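最后修订：2026年4月22日

# 关于 Sekport

Sekport 提供手持夹爪操作数据的采集服务与配套器具，面向训练双指末端操作策略的团队。公司的业务由三部分组成：Cluvance 采集服务、Malý 校验块、Skevwood 整理软件。三部分可以单独订购。我们不制造机械臂，不制造手持夹爪，也不训练或出售策略模型。客户使用自有的采集器具时，我们按该器具的接口和说明书工作。

本页说明公司的业务范围、工作方法、人员分工和交付边界。报价、合同条款和接口文档另行提供，本页内容与合同不一致时以合同为准。

## 公司来历

公司由 Miloslav Krajčí 与 Zdislava Rusnák 创办，创始人共2位。创办之前，两人在同一家做装配线视觉检测的工厂供职，Krajčí 负责夹具和量具，Rusnák 负责数据库与报表。当时的一个改造项目要求机械臂从散料盘中取出细长零件，首批示教数据由外部团队采集，到货后大部分无法使用：时间戳在两路记录之间漂移，任务说明中的“取出”没有定义终止状态，操作员各自决定从零件哪一端夹取，而记录中没有这一项。

两人为那批数据写了一份退货说明。说明中的检查项目后来成为 Skevwood 的第一版规则表，其中有几条至今没有改动，包括“每一段记录必须能够独立判断起止”和“操作员不得补写任务说明”。

公司最初只做数据验收，即检查别人采集的数据并出具报告。客户拿到报告之后通常会问同一个问题：这些数据由谁重新采集。Cluvance 采集服务由此设立。验收业务目前仍在，但不接受对 Cluvance 自身交付数据的验收委托，此类委托我们会转给客户自行选择的第三方。

## Cluvance 采集服务

Cluvance 是按任务计价的采集服务。客户提交任务清单和目标器具，我们编写任务卡、准备物品、安排操作员、采集、筛查并交付。服务对象以家庭和小型餐饮场景中的桌面操作为主，包括餐具归位、容器开合、织物折叠、小件分拣和抽屉取放。

### 任务卡

任务卡是整个服务的基础文件。每张任务卡包含以下字段：

- 任务名称与版本号
- 物品表，含每件物品的外形类别、表面类别和允许的替换范围
- 起始状态，以物品之间的相对关系描述
- 终止状态，以可以从记录中判断的条件描述
- 夹取部位，分为“指定”“限定范围”“不限”三种
- 单手或双手，以及双手任务中两侧器具的分工
- 允许的中断与重试方式
- 作废条件

任务卡不写动作过程。操作员在满足起始、终止和夹取部位要求的前提下自行决定路径。客户若要求固定路径，应在订单中单列，此类任务的采集速度较低，单价另计。

当前任务卡库收有76张卡，全部经过至少一轮试采。客户可以直接选用，也可以在其基础上修改。修改后的卡归客户所有，不进入公共库，除非客户书面同意。

试采的目的在于暴露任务卡的歧义。做法是把卡交给未参与编写的操作员，不作口头解释，采集若干段，再由编写者逐段比对。比对中出现的每一处分歧都记入卡的附注。“把勺子放好”这一类表述在试采中必然出现分歧，因此任务卡禁用“好”“整齐”“合适”“正常”等词，相应条件一律改写为位置或接触关系，例如“勺面朝上，整体位于托盘内侧，未与杯体接触”。

### 物品准备

物品由客户寄送或由我们采购。两种来源都需要登记。登记内容包括类别、主要尺寸、表面状况、颜色和可区分的标记。同一类别内要求有外观差异，差异的范围由任务卡的物品表规定。

细长物品单独编组。筷子、搅拌棒、画笔、吸管和长柄勺在双指夹持下的问题相近：夹持点偏离重心时产生转动，截面形状影响指垫接触面积，表面光滑时沿轴向滑移，多件并排时相邻件会被带动。细长物品组的任务卡一律填写夹取部位，不允许选“不限”。

透明物品、镜面物品和带液体的物品可以采集，但需在订单中注明。带液体的任务在专用台面上进行，液体仅使用清水，需要颜色时使用食用色素。我们不采集明火、加热油、带电裸露部件和动物参与的任务。刀具任务只接受未开刃的替代件。

### 场地

采集在两类场地进行。第一类是公司自有的工作台，台面高度、照明和背景可以调节并记录。第二类是外部场地，包括住宅厨房、餐桌、办公茶水间和小型店铺，由场地方书面同意后使用。

外部场地不作布景。台面以外的物品保持原状，仅移除含有个人信息的文件、照片和屏幕内容，以及操作范围内有安全风险的物品。桌布、窗帘、家电、收纳用品的花色和位置均不调整。若客户需要干净背景，应选择第一类场地。

外部场地的照明只记录不干预。每次开始前后各测一次台面照度，两次读数差异超过任务卡规定的比例时，该时段的记录加注“照明变化”，是否剔除由客户决定。

### 操作员

操作员须通过内部考核后上岗。考核内容为读卡、器具校验、单手任务、双手任务和作废判断。作废判断的权重最高。操作员在采集中发现起始状态不符、物品错误或器具异常时，应当立即作废当前段并口述作废代码，不得自行纠正后继续。

操作员连续采集的时长有限制，到时必须更换或休息。双手任务的限制严于单手任务。疲劳的典型表现是夹取部位逐渐偏移和松开动作提前，筛查软件对这两项有专门的趋势检查，触发后通知现场负责人。

操作员的身份以代码记入元数据。代码与姓名的对应关系不交付。惯用手、手长类别和训练时长作为可选字段，经操作员本人同意后提供。

## Malý 校验块

Malý 是用于手持夹爪的校验块，在每个采集时段开始、结束以及器具受碰撞后使用。它是一块带有台阶、圆柱、方柱和斜面的金属件，底面可固定在台面上。操作员以规定顺序夹取各特征，软件据此检查开口量读数、两指对称性和指垫位置。

校验块有2种规格：标准型适用于一般桌面任务，细件型增加了一组小直径圆柱和小边长方柱，适用于筷子、画笔和线缆类任务。两种规格的固定孔位相同，可以互换。

校验的结论分为通过、需调整、停用三种。结论为需调整时，操作员按器具说明书处理后重新校验。结论为停用时，该器具当日退出采集，本时段已采集的记录全部回查，回查起点为上一次通过的校验。Malý 的作用到此为止，它不能判断相机标定是否正确，也不能代替器具制造商规定的定期保养。

校验块单独出售时附带使用说明和一份尺寸检验单。检验单列出每个特征的实测值，复检由我们承担时按同样格式出具新单。块体跌落后应先复检再使用。外观没有损伤不构成免检理由。

与校验块配合使用的还有指垫更换记录。指垫属于消耗件，材料、纹理和磨损程度都会影响夹持结果，因此更换指垫视为器具状态变更，变更前后的记录在元数据中分属不同批号。客户若指定指垫型号，应同时提供足够的备件。混用不同型号的指垫不被允许，左右两手器具也不例外。

## Skevwood 整理软件

Skevwood 负责记录的导入、对齐、切段、筛查和导出。软件在客户本地或我们的服务器上运行，两种部署的规则表相同。

导入阶段检查文件完整性、时间戳单调性和各路数据的起止。缺帧和重帧分别计数，写入段级元数据。软件不插补缺失的图像帧。位姿数据的短缺口可以插补，插补区间会逐一标出，客户可以在导出时选择保留原始缺口。

对齐阶段以各路共有的同步事件为基准。双手任务要求两侧器具和任务卡记录共用同一时间基准，任何一侧的偏差超过限值，整段判为不可用。我们不交付单侧有效的双手记录，客户有此需要时应另立单手任务。

切段以任务卡的起始和终止状态为准。自动切段给出候选边界，人工复核后定稿。起始状态之前和终止状态之后各保留一小段余量，长度在订单中约定。

筛查阶段的规则分为强制和提示两级。强制规则包括：

- 起始状态与任务卡一致
- 终止状态可以从记录中判断
- 夹取部位符合任务卡
- 目标物品在夹取前可见
- 段内无人脸、证件或可读的私人文件
- 器具校验有效

提示规则包括遮挡时间偏长、速度异常、多次重试、非目标物品移动等。触发提示规则的段照常交付，并带有相应标记。是否把重试视为有用数据，不同客户的意见差别很大，因此我们只标记，不代为取舍。

导出格式由客户指定。软件内置常见格式的转换器，其他格式需要客户提供样本和字段说明。转换后会作一次回读比对，比对报告随数据交付。

软件目前的已知限制如下。透明物品的可见性检查误报较多，相关段全部转人工。织物的终止状态暂时无法自动判断。多件相同物品并排时，软件能够区分位置，但在物品交换位置之后可能丢失编号，遇到此类任务，物品表要求各件具有可分辨的外观，或在任务卡中声明编号无关。

## 工作流程

一份订单按以下顺序进行。

1. 客户提交任务清单、器具说明和目标格式。
2. 我们返回任务卡草案和物品表，并列出无法承接的项目及理由。
3. 双方确认夹取部位、终止状态和作废条件。
4. 进行试采，交付试采数据和分歧记录。
5. 客户书面确认任务卡定稿版本。
6. 正式采集，按批次筛查和交付。
7. 客户在约定期限内提出异议，异议段逐段复核。
8. 结清后按约定删除或保留原始记录。

第三步和第五步不能合并。多数返工源于客户在看到试采数据之前就冻结了任务卡。定稿后修改任务卡视为新版本，新旧版本的数据分批存放，不合并计数。

正式采集的单笔上限为2000段。超过此数的需求拆为多笔，各笔之间留出客户试训的时间。拆分造成的总工期延长计入报价时的排期，不在中途追加。

### 现场操作
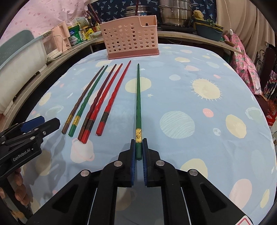 细长物品组的现场重点是夹取部位和相邻件间距，任务卡对两者都有书面规定。筷子的粗端与细端在夹持中的表现差别明显，粗端截面较大，指垫接触更稳定，细端悬出越长，对腕部姿态误差越敏感。图中的深绿色筷子由蓝色指垫夹在方形粗端，金色箍圈紧邻指垫上方，细端指向桌面远侧；左边并排的另外五根同样是方头朝向夹爪。方头、箍圈这类特征在物品登记时作为部位参照写入，复核人员据此判断夹取是否落在限定范围内，不需要另贴标记。桌面远侧的浅粉色带孔餐具架属于敞口容器，这一类容器的任务卡要分别写明物品进入容器的端部、松开时机以及倚靠容器壁是否算作终止状态。

印花桌布等复杂背景对可见性检查有影响。Skevwood 对花色背景上的细长物品使用单独的阈值，该阈值偏保守，误判为不可见的段由人工恢复。人工恢复的段带有标记，客户可以按标记过滤。

双手任务中，两侧器具的分工在任务卡上以“主”“辅”表示，不以左右表示。惯用左手的操作员执行同一张卡时，主侧为左。元数据同时记录主辅和左右，训练时采用哪一种由客户决定。辅侧器具在未参与操作时可以停留在视野内，也可以退出，任务卡未作规定时两者都视为有效。

相邻件的处理有三级。相邻件未移动，记为零级；移动但未离开原有排列，记为一级；滚动、交叠或掉落，记为二级。二级默认作废，客户可以改为保留。这一分级最初只用于筷子和画笔，后来推广到细长物品组的全部任务卡。

## 人员

**Miloslav Krajčí**，联合创始人，负责器具与校验。Malý 的结构由他设计，尺寸检验单由他签发。器具接口方面的问题直接转给他。

**Zdislava Rusnák**，联合创始人，负责 Skevwood 的规则表和导出格式。规则表的任何变更须经她批准，并写入版本说明。

**Comfort Wumbei**，任务卡主管。任务卡的编写、试采比对和定稿归她管理。她对措辞的要求严格，客户提交的清单通常会带着较多批注返回，请预留答复的时间。

**Vilém Lukáč**，现场主管，负责场地、操作员考核和排期。外部场地的书面同意和隐私处理由他归档。

**Eetu Keskinen**，数据复核主管，负责人工复核、异议处理和验收报告。复核人员不参与同一订单的采集，此项没有例外。

其余人员为操作员、复核员和软件工程师，人数随订单变动，不在此列出。

## 质量口径

我们对外只使用下列口径，报价单和报告中出现的比例均按此计算。

**采集段数**：操作员口述开始代码之后形成的全部记录，含作废段。

**有效段数**：通过全部强制规则并经人工复核的记录。计费以此为准。

**作废率**：操作员现场作废的段数除以采集段数。作废率过低同样需要检查，通常意味着操作员没有执行作废规则。

**剔除率**：现场未作废、筛查时剔除的段数除以采集段数。此项反映现场判断与复核判断的差距。

**异议成立率**：客户提出异议且经复核成立的段数除以交付段数。

上述各项按任务卡分别报告，不提供跨任务的综合评分。不同任务的难度没有可比的基准，综合评分会掩盖个别任务的问题。

我们不承诺使用交付数据训练后的策略成功率。成功率取决于模型、硬件、部署环境和评测方式，这些都不在我们的控制之内。客户若愿意反馈训练结果，我们会用于改进任务卡，反馈内容按保密条款处理。

## 数据与隐私

原始记录存放在隔离的存储区，访问按订单授权，访问日志可以应客户要求提供。外部场地的记录在筛查前不离开本地设备。筛查中发现人脸、证件、可读信件或屏幕内容时，整段剔除，不作模糊处理后交付。手部和前臂属于采集的必要内容，操作员在上岗协议中对此作出书面同意。

场地方有权在采集结束后的约定期限内撤回同意。撤回后尚未交付的记录予以删除，已经交付的记录由我们通知客户，按合同处理。合同中没有撤回条款的订单，我们不使用外部场地。

声音默认不记录。作废代码和开始代码由现场设备单独识别，识别结果以文本存入元数据，音频随即删除。任务本身需要声音时，例如以提示音作为终止条件，应在任务卡中声明。

同一份记录不重复出售。独占订单的数据归客户，非独占订单在报价时即注明再许可的范围，之后不作变更。

## 不承接的项目

除前文提到的物品限制外，以下项目不承接：以未成年人为操作员的任务；对人体的护理、医疗和化妆操作；武器及其部件的操作；无法在记录中判断终止状态的任务；客户不允许试采的任务。

最后一项曾多次引起讨论。有些客户认为试采延误进度，要求直接进入正式采集。我们的经验是省去试采的订单在异议阶段花费更多时间，因此这一步不作商量。

## 近期安排

细件型 Malý 的固定夹将在十月改版，新夹兼容现有块体，旧夹继续供应备件。Skevwood 的织物终止状态检查仍在内部测试，没有发布日期。任务卡库正在增补抽屉和柜门类任务，增补期间已有卡的版本号不变。

## 联系方式

询价请附任务清单、器具型号、目标格式和期望的场地类别。缺少器具型号的询价无法估算校验和接口工作量，只能给出区间。任务清单用普通语言书写即可，不必套用任务卡格式。

购买校验块或单独使用 Skevwood 的客户，请注明是否需要安装指导。指导以远程方式进行，现场指导另行报价。验收委托请先发送一小批有代表性的数据和采集时使用的任务说明原文，由 Keskinen 的小组判断是否具备验收条件。任务说明请勿在发送前修订。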